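I'd walked past the old Baloyi furniture showroom for years without once looking up. Then the "To Let" boards came down in October, and I got nosy.

Gert Swanepoel let me in through the loading door one morning, and off we went up the back stairs (28 of them, steep, bring sensible shoes). He runs the lettings for Hullitz, the small developer that took on the lease, and he talks about floor drains the way other people talk about their kids. The place is 1,638 square meters over 2 floors, and when he got the keys the whole upstairs was carpet tile and pigeon mess.

Now it's workshops, studios and desks! Rent starts at 410 a month for a corner with a window, power included, and you can quit with a month's notice. That last bit is what sold Annatjie Zulu, who moved her upholstery business in from her garage and can finally park her car again.

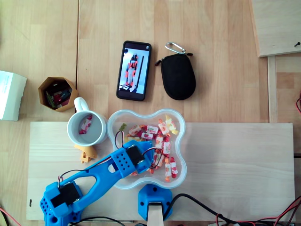
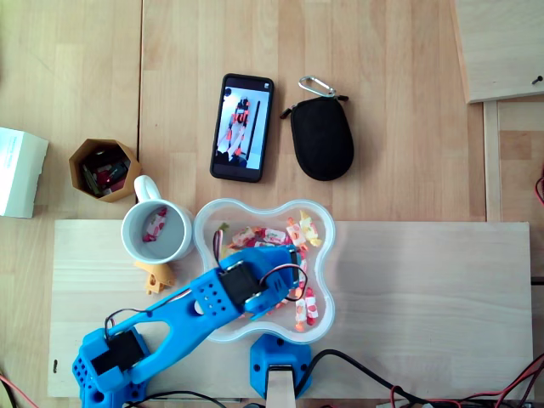
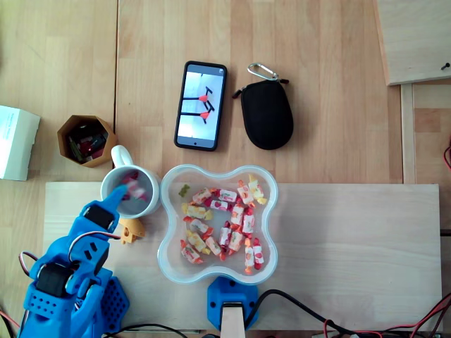 I asked Annatjie about the downsides and she didn't even pause: parking for customers, and the goods lift, which sulks. Refilwe Mnguni, two doors along, wants longer evening hours. She bakes for the cafés on the square and would love to be in by four in the morning, but the lease with Baloyi's old owners says six. Gert is working on it.

The ground floor shop fronts are still empty, and I do worry about those. A busy upstairs won't mean much to the street if the windows below stay papered over. Gert says he has a bike repairer interested in the one by the bus stop, and he's promised to call me when they sign.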